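Come and help me look after the grippers (part-time, Landthorpe)

Hello! I'm Noreen Mac Carthaigh and I run the bench at our Landthorpe workshop, which means I spend most of my week with a hex key in one hand and a gripper in the other. I need another pair of hands, 2 days a week to start, with a good chance of more by December.

The job is keeping our hand-held grippers fit for use. People take them out to kitchens and tidy up with them, stacking bowls, shifting pans, that sort of thing, and they come back to me with crumbs in the linkages and pads that have seen better days (cooking oil gets everywhere, be warned). You'd strip them, clean them, check the pivot pins, swap the fingertip pads and make sure both fingers close square. Then you'd set the camera straight and try the thing on a real worktop before it goes back on the shelf.
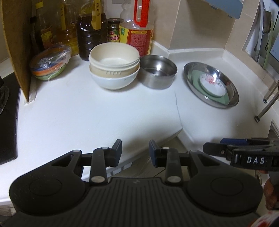
Grippers at the worktop, fingertips apart, with the bowls and pans behind them.

The pivots are where I'd start you off. A bit of play in one of those and the fingertips meet skewed, and thin things like the rim of a bowl slide straight out. I can show you how to feel for it in an afternoon. The pads are fiddlier! Old glue has to come off completely, and I'm fussy about that. Everything goes in the repair log, which is up to entry 1,563 and still mostly in my handwriting, so please write more neatly than I do.

You don't need a degree. If you've mended bikes, sewing machines, cameras or coffee machines we'll get on fine. I'd like someone who puts screws back in the right tray and tells me when they've broken something (I break things too). You'll need to be happy working in other people's kitchens now and then, mostly out Cundutstead way, so a driving licence would be handy but we can share lifts.

Genji Yoshida looks after the recording side and will want a word with you as well. He's friendly, he just asks a lot about cables.

Pay is 109 pounds a day, lunch is on us, and training days are paid the same as any other.

To apply, send me a page about something you've repaired and what went wrong along the way. No CV needed unless you're fond of yours. Post it or drop it in at the Hanrahan building, second door, marked for Noreen, by Mon 25 March. I'll ring everyone back, even if it's a no.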